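Running Your Awards Season Ballot Pool
Section 4: Building the ballot, collecting picks, and scoring the night

By now you should have your player list and your host account set up in Brernow (Section 3). Now comes the fun part! This section takes you from a blank ballot to a finished leaderboard. Set aside an evening for steps 1 to 9, preferably one when you're already in the mood to argue about Best Picture.

The menus named are for the web version. If you're on a phone, tap the three lines in the corner and you'll find the same names in the same order.

Building the ballot

1. Sign in and choose New Pool. Give it a name your players will recognize in a crowded inbox. Our sample pool is called Firdale Film Night, and you'll see that name in the messages quoted later on.

2. Under Ballot Type, pick Full, Short or Custom. Full includes every category the ceremony hands out on air. Short has 9 categories and is wonderful for a group with casual moviegoers in it. Custom lets you mix and match.

3. Open Nominees and choose Load List. Read every category against the official announcement before you go on. Names with accents sometimes lose them on import, and a film with two nominees in the same acting category can come in as one line.

4. If a nominee is missing, choose Add Line and type the person first, then the film. For Best Picture, type only the film.

5. Drag the categories into the order you'd like people to see them. I love putting the shorts and the craft awards at the top. People do their best thinking early on, and sound mixers deserve it!

Caution: Don't delete a category after the first ballot comes in. Deleting it wipes that pick from every ballot already saved, and there is no undo. Use Hide From Scoring, which leaves the picks alone and takes the points out of the total.

Setting the points

6. Go to Points and choose a scheme.

Flat: every category is worth the same. It's simple to explain and simple to check by hand.

Weighted: the big four (Picture, Director, Actor, Actress) are worth 4 points each and everything else is worth 1. A player who sweeps the craft awards still has a real shot, and you get a great finish when the last envelopes come out.

Confidence: each player ranks their own picks from surest to shakiest. This one is a blast for people who have followed every guild award since the fall, and a bit much for anyone who has seen two of the nominees.

7. Turn on Snub Bonus if you want it (and I really think you should try it once!). Before nominations are announced, each player names one performance or film they're certain will be left out. If they're right, they get a bonus point. The snub box closes on nomination morning and can't be reopened, so hosts who want this feature need to build the pool early and come back to step 3 once the nominees are out.

Note: The word "snub" starts fights. For scoring purposes, Brernow counts a snub only if the film or person was eligible and got no nomination in the category the player named. A supporting nomination doesn't cancel a lead snub. Losing on the night isn't a snub either, no matter how loudly your cousin says it is.

8. Choose a tiebreaker. The standard one is the running time of the broadcast in minutes, closest guess wins. You can also ask which film will take home the most awards, but in a year with one runaway favorite everybody gives the same answer and you're back where you started.

9. Press Preview and fill out a test ballot yourself from beginning to end. Then press Clear Test. A test ballot left in place shows up on the leaderboard under the name Host Copy, and one year ours finished third.

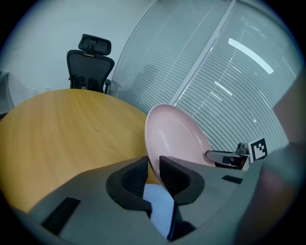 Collecting picks

10. Choose Send Invitations. Each player gets a private link that works until the lock time. They can change their picks as often as they like, and they will. A surprise win at a guild ceremony in February can send half the pool scrambling back to their ballots.

11. Set the lock time for the start of the broadcast and not the red carpet. Enter it in your own time zone, and Brernow will convert it for everybody else.

12. Check the Status page on the last day. Players marked Started have opened the ballot and left something blank. Players marked Waiting haven't opened it at all. The Nudge button sends both groups the same short reminder:

"Firdale Film Night locks when the show starts. Your ballot isn't finished yet. Blank categories score zero."

Note: Larger pools are no problem. The Ilville library group ran 377 ballots last season with a single host, and the leaderboard refreshed just as quickly as it does for a living room of 9. If you have more than 26 players, though, turn off Show All Picks, or the results page gets very long on a phone.

Scoring the night

13. When the show begins, open Live Scoring. Tap each winner as it's read out. The leaderboard updates for all players within moments.

14. If you tap the wrong name, tap the right one. The earlier choice is replaced and the points are corrected.

15. For a tie in a category, hold your finger on the first winner until the second check box appears, then tick both. Players who picked either one get full points. Ties are rare and thrilling, so learn this step before the night!

Caution: Keep Live Scoring open on one device only. Two hosts tapping at once can leave a category stuck on Pending. If that happens, close both, wait a minute, and open it again on just one.

16. After Best Picture, choose Final and enter the running time. The tiebreaker is applied and the standings are saved for good.

Playing with a partner host

A second host can take over if you'd like to sit back and yell at the screen. Go to Hosts, choose Add, and enter their email address. Mai and I trade off at the halfway mark, which works beautifully. The person handing over needs to close Live Scoring before the other opens it.

If your group enjoys looking back, turn on Keep History before you press Final. It stores every ballot alongside the results, and next season you'll be able to see who has correctly called Cinematography year after year. Section 5 covers history pages and printing.

Guide written by Lợi Lã. Last updated August 9, 2026.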